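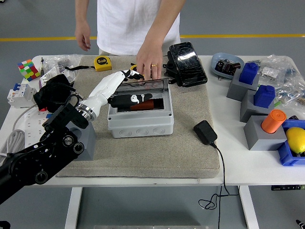
Chapter 7
Boxes, Lids and Where the Small Stuff Goes

I used to think of an electrical enclosure as the boring part of a job. You bought one, you screwed it to the wall, you forgot it. Then I spent a winter refitting the workshop at Kustari, and by March I had opinions about boxes that I still can't keep to myself at dinner.

So, the box that opens this chapter: light gray plastic, clear smoky lid on a hinge, a row of round knockouts along the front. You'll meet plenty like it. The lid lets you look in without opening anything, and the knockouts are the circles you push out when a cable needs a way through. Only push out the ones you're going to use! I once opened up all of them on a brand-new box because it was fun, and I had to buy another.

You'll also notice there's no wiring in that one. It's holding odds and ends, including something with a white cartoonish design on it, and the table around it has a tape measure, a breaker module, a socket part, a power adapter and a Rubik's cube. My own bench looks much the same on a good afternoon. I've tried clearing everything away before I start (the Drirkard method, if you've read the older manuals) and I always end up walking back and forth for the tape.

What works for me is a mat. Whatever belongs to the job goes on the mat, and everything else can pile up around it as it likes — cubes, bags of screws, yesterday's mug.

In this chapter we'll do three jobs:

Measuring a space for a box, with a 5 m tape and a pencil
Choosing which knockouts to open
Sorting a mixed tray of parts into what gets mounted and what gets stored

Nothing gets connected to power until Chapter 9, so you can relax and make a mess.

7.1 Before you measure

Pull the tape out a little way and look at the metal hook on the end. Wiggle it. It should slide back and forth a tiny bit, and when I first noticed mine doing that I took it for a broken tape and nearly threw it out.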